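Facilities Diary, Kodlow House
Second Floor, Meeting Room and Adjoining Areas
February

Morning. The room was opened at the usual hour and the heating set to the winter level. The oval table, which was delivered under the Mitsotakis-Vlachou furniture order, remains in its agreed position. It was inspected for the monthly record. The top is sound and no chips were found along the black rim. The near edge had been reported as scratched. The marks came away with a damp cloth and the report has been closed.

The supplier's care sheet was consulted again before cleaning. It calls for a mild soap solution and a soft cloth, with no abrasive pad of any kind. Polel surface cleaner was used last winter and left a film that took two further cleanings to remove. It is not to be reordered. The remaining bottles have been set aside for the tiled areas downstairs.
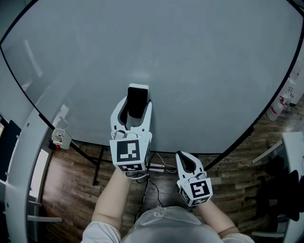
Oval table, second floor, with the black power cable on the wooden floor below.

The cable under the table was noted at the previous inspection and is noted again. It runs across the floor on the side where people stand, and a cover strip has been requested. The strip is to be 242 centimeters long, in a color close to that of the floor. The stores office has offered a shorter piece from stock - this has been declined, as a join in the middle would defeat the purpose. The request stands under the Julta account, with 60 dollars allowed.

Floor. The boards were swept and then wiped. No water is to be left standing near the table legs. Felt pads for the legs are still outstanding from the last order.

Midday. The adjoining storeroom was put in order. Three shelves were cleared and wiped down, and the spare chairs were stacked along the back wall. Old meeting papers were boxed for the archive. One box had no label and was opened; it held tablecloths from the previous building, which will be offered to the dining hall before anything is discarded.

Afternoon. Attention then turned to the upper part of the room. The clear panel was listed for cleaning with plain water and a microfiber cloth. Glass spray is not permitted on acrylic. The pale wall behind it is due for washing in the spring, and the small black fitting on its white bracket is to be left in place when that work is done. The long ceiling light was on during the inspection. Its replacement tubes are kept in the storeroom, on the top shelf. The small round ceiling fixture has been added to the dusting list, using the long-handled duster only.

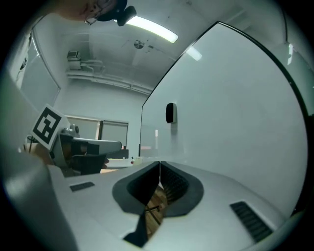

Matters Carried Forward

Cover strip for the cable: awaiting delivery.

Felt pads for the table legs: to be raised again with the supplier. The order number is in the blue folder.

Tablecloths: the dining hall to reply. If they are not wanted, they go to the textile collection.

Wall washing: quotation received at 80 dollars for the one wall, excluding the window side. A second quotation has been asked for.

The room was locked at 5:30 p.m. and the key returned to the front desk.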